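Household Economics 2: Notes for Week 6
Mar 19, 2024

What a thing costs to keep

Last week we priced things at the till. This week we price them afterward, when the receipt is gone and the object is still there, taking up room.

Start with rent. A flat in Prudanport at 2,000 a month charges you for every square foot, including the ones under the exercise bike. Divide the rent by the floor area and you have the storage fee you have been paying without a contract. Students who did this for the Lestasby worksheet tended to go quiet.

Next, handling. An object on a surface gets moved so that the surface can be used, then moved back. Laryea's term for this is "shuffle time," and the reading gives 40 minutes a week for a small household. Unpaid, naturally. 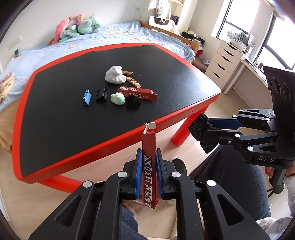
Fig. 3. Tabletop with clothespins, a white cloth item and an open red box.

Replacement value is the usual defense for keeping something. Be strict with it: use the price you could get, which for most household goods sits well under the price you remember. The Nonska resale tables are on reserve at the library. They make sad reading.

For next time: pick one shelf or drawer at home, work out its yearly cost, and write 60 words on whether you'd sign that lease again. Bring the arithmetic. The May exam will have a question very much like it.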